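Pranden: the simulated cell, its setup and its care

Maintained by Noémie Gautier and Mandla Du Plessis, Preritz
Last revision of this file: 15/01/2026

What is in this repository

Pranden is the simulated copy of our household robot. It contains the robot with its hand, the house where it works, the start scripts, and the small tools that we use for keeping everything in good order. The hand is called Vodik and the house is called Perrin. These names appear in the file paths, so please do not rename the folders, even if you find better names.

This file is for the person who must install the cell on a new workstation, or who receives it after somebody else and finds that the hand does not close. It does not explain how to train anything. For that, see the file training_notes.txt, which Lionel Brunet keeps.

Folders

robot/ the arm and the base, with joint limits and masses
vodik/ the hand: meshes, collision shapes, finger gains, marker texture
perrin/ the house: rooms, furniture, doors, small objects
cameras/ one file per camera, plus the shared lens settings
checks/ the scripts which are described below
old/ do not use, kept only for comparing

Installation

Copy the whole repository to a local disk. Do not start it from the network drive. The meshes load very slowly from there, and two times we had a start where the hand was loaded after the physics had already begun, with the fingers then lying on the floor of the kitchen.

Set the variable PRANDEN_HOME to the top folder. Then run checks/first_start. It loads the robot alone, without the house, in a grey empty space. Wait until the arm has come to its rest pose and has stopped completely. If it still trembles after the rest pose is reached, stop here and read the part "Trembling" below. It is no use to load the house before this is solved.

When the robot alone is good, run checks/house_start. The first time it needs several minutes, as the textures are being converted. After this it is quick.

You need a graphics card with enough memory for the house. With the small card in the old office machine we can run only one room. For this case there is the option rooms=table_only, which loads the table with the chairs and nothing of the bedroom or hallway.

The hand

Most of the work in this cell is the care of Vodik. The arm is simple and has given us few problems. The hand has fingers that are long in comparison with its body, and a small error at the root of a finger becomes a large one at the tip.

The order of setup is important:

First, set the mounting disc. Its zero angle is written in vodik/mount. If you have changed the wrist in robot/, open both files next to each other and compare them. The disc has to sit flat on the wrist. A gap that you can hardly see in the viewer is still enough to make the contact solver unhappy.

Second, set the finger gains. All fingers have the same gain in the delivered file. It is tempting to give a stronger gain to the longest one. We tried this in November and the grasp became worse for flat objects, so we went back.

Third, check the marker. The black-and-white square on the housing is a texture, and the tracking script reads it from the rendered picture exactly like it would read a printed one. It must keep its white border. If someone saves the texture with compression, the border becomes greyish and the detection fails at a distance. Save it without compression and with the filtering set to "nearest".

Fourth, run checks/close_open. The hand closes and opens 70 times in empty space, and the script writes the final angle of each finger at every cycle. The angles must not drift. If one finger drifts and the others not, the cause was always, for us, a collision shape touching its neighbour in the closed position.

Trembling

A trembling arm in the rest pose has three causes that we know.

The time step is too large. The delivered step is 2 milliseconds. Please leave it. With a larger step the house runs faster, but the hand cannot rest on a surface without small jumps.

The mass of the hand is wrong in robot/. After the new mounting disc was drawn, the mass was calculated again from the mesh, and the program took the disc as solid. Lucienne Roussel has corrected it, but if you calculate the mass again yourself you will make the same mistake as we did. Take the value by hand from vodik/mount.

Two collision shapes are one inside the other at the start. Run checks/overlap. It gives a list with the names of the parts. Overlaps between the housing and the disc are permitted and the script ignores them.

Repair of a finger that does not follow

Sometimes one finger stays straight while the others obey. Before you change any gain, do the following.

Stop the simulation and load the hand alone.
Move the finger with the slider in the viewer. If it moves, the joint is healthy and the fault is in the command.
If it does not move, look at the upper and lower limit of the joint. After an export from the drawing program, both are sometimes set to zero.
Restore the limits from vodik/limits_good. Do not type them from memory.
Run checks/close_open again, complete, with all cycles.

Write what you did in the log file of the hand. One line is sufficient, but with your name. Jacqueline Barbier spent one whole morning on a limit that had been changed by a colleague and not written down.

The house

Perrin is one flat level with connected rooms. The furniture is fixed to the floor, except the chairs, which the robot can push. At each reset they return to their place. If after the reset a chair is leaning or has sunk into the floor, the reset was interrupted, and you should reload the house completely. A second reset does not help, as it takes the wrong position for the new starting position.

The small objects are in perrin/small. There are 188 of them, and each has a render mesh and a simpler collision mesh. Please keep the two with the same origin point. When the origins are different, the object looks correct but the fingers close beside it.

Thin objects need special attention. Pens and sticks roll, and they can also pass through a surface when they fall from too high. We place them at most a few millimetres above the surface and let them settle before the robot is permitted to move. The open cardboard box is made from separate plates for the walls and the flaps. It must never be replaced by one closed shape, otherwise nothing can be put inside it and the script reports no error.

Soft things like pillows are rigid in this version. We know that this is not satisfying.

Lighting

The light in Perrin is kept even on purpose, with soft shadows. If you make the lamps stronger, the top of the table becomes nearly white in the picture and very small objects on it disappear for the detection. In case of doubt, go back to the file perrin/light_default.

Cameras

Each camera has its file in cameras/. After any change of the wrist or of the disc, look through the cameras again and save one still per room. Compare it with the earlier stills. We do this by eye. A comparison by program was tried and gave alarms for every small movement of a shadow.

Regular care

After each update of the simulator: first_start, overlap, close_open, house_start, in this order.
After each change in vodik/: overlap and close_open.
After each change in perrin/small: load the room concerned, wait for everything to settle, and look if something has fallen to the floor.
Before you give the cell to another person: empty the cache folder, and check that old/ is not in the search path.

The longest run without a reload was 1,022 resets. After that the memory was full. We now reload the house each night by a timed job, and the problem did not come back. The leak itself is not found. If you have time and patience, Mandla will be glad about help.

Known problems

The door in the hallway can be opened by the arm but is not closed by the reset. Use the option doors=force.
The viewer on a second screen shows the marker mirrored. The saved pictures are correct.
The rest pose is too near to the table for the longest finger if the base is placed at the marked point "T2". Use "T1".
The option rooms=table_only does not load the hallway light, so its stills are slightly darker. Do not compare them with stills from the full house.

Reference stills

Use these when you compare the rooms after a change. Look first at the marker border and at the shadow under the hand, then at the position of the small objects, then at the bed and the doorway.
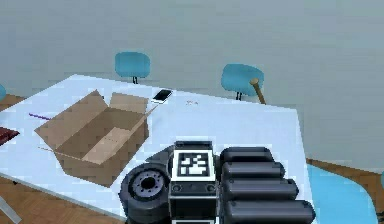
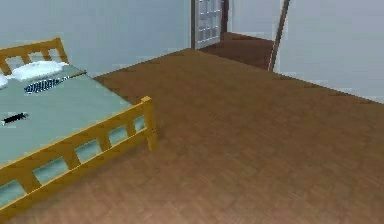 Stills from Perrin, default light. First: the table with the open box, Vodik above it with the marker up. Second: the bedroom, robot not in view.

Changes

Mount file and wrist file now use the same zero angle (Noémie)
Mass of the disc corrected (Lucienne)
Marker texture saved again without compression (Mandla)
Night reload added (Lionel)

Questions about the hand go to Noémie, questions about the house to Mandla. Please attach the output of checks/overlap to your message, also when you think it is not related.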